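How to Pack a Cookie Box That Survives the Mail

November 24, 2018

It's almost December, my kitchen already smells like ginger, and I have a stack of flat cardboard in the hall closet that makes me happier than it should. Cookie mailing season! I've been sending boxes to family and old friends for years now, and I've made every mistake there is (including the year of the chocolate-dipped everything, which arrived in Ellwood as one large chocolate-dipped thing). What follows is how I do it these days.

Pick cookies that can take it

The best travelers are sturdy and a little boring to look at. Gingersnaps, shortbread, biscotti, molasses cookies, plain oatmeal. Bar cookies are wonderful if they're dense, so blondies yes, lemon bars no. Skip anything with a soft filling, a cream frosting or a thin lacy edge. I love a lacy edge, but I eat those at home.

If you want decorated sugar cookies in there, use royal icing and let it dry overnight on the rack, uncovered. Touch one with a fingertip in the morning. If it gives at all, leave it until the afternoon.

Cool them all the way

I mean completely, down to room temperature, and then another hour. A warm cookie in a sealed bag makes its own little rain cloud, and by the time the box gets where it's going your crisp gingersnaps will bend. I bake in the evening and pack the next morning, and that has fixed nearly all my soggy cookie troubles.

Keep the flavors apart

Mint will get into everything. So will anything heavy on cinnamon or anise. Give each kind its own bag, and put the crisp ones and the soft ones in separate bags too, or the crisp ones will soak up moisture from their neighbors. For flat round cookies, set two back to back with a square of wax paper between them, then wrap the pair in plastic. It's fussy, I know, but pairs hold up so much better than singles!

Stack the pairs on edge in a tin or a small inner box, like records on a shelf, and tuck crumpled wax paper into any gap. Close the lid and give it a gentle shake. If you hear sliding, add more paper.

Choose the outer box

You want at least 2 inches of space on every side of the tin. I used to reuse any old carton I had lying around, and some of them were pretty tired by the time they got to me. A box with soft corners has already done its job once, so now I save those for the recycling and keep only the stiff ones. 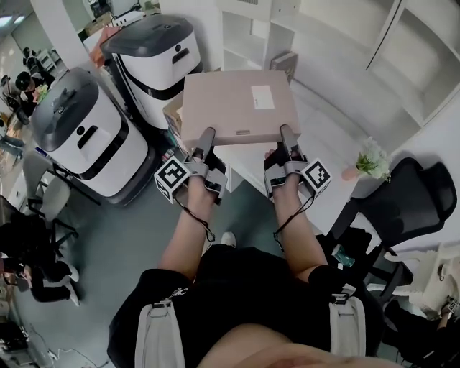
Line the bottom with a good thick layer of crumpled paper. Packing paper, newspaper, grocery bags cut into strips, whatever you've got. Set the tin in the middle, fill the sides tightly, then add another thick layer on top. You should have to press down a bit to close the flaps. Popcorn looks charming as filler and I've been tempted, but it goes stale and leaves greasy spots, so I stick with paper.

Before you close it, slip in a card with the names of the cookies, any nuts or dairy they contain, and the address again. Labels do come off now and then, and a second address inside the box has a chance of saving the day.

Tape like you mean it

Run packing tape down the center seam, top and bottom, then across both end seams so it makes a letter H. Masking tape and gift wrap tape won't hold. I'm partial to the wide Kimier rolls from the hardware store, but any real packing tape is fine. If you're reusing a box, peel off or cover every old label and barcode.

When to send it

Early in the week if you can, so the box doesn't spend a weekend sitting in a building somewhere. Shortbread and biscotti keep for a couple of weeks, so they can go out first. Softer cookies I save for closer to the holiday, and I pay for the faster service. Tell the person it's coming! I once kept a box a secret and it sat on a porch in Hustberg for four days while they were out of town.

A few odds and ends

A slice of plain bread in the bag with soft cookies really does keep them soft. Put it in right before you seal the bag.

Most doughs freeze beautifully. I roll mine into logs in November, wrap them twice, and slice and bake as I need them. Shortbread dough can go straight from the freezer to the cutting board after ten minutes on the counter.

Next up is my molasses cookie recipe, the one with black pepper. The first batch is in the oven now.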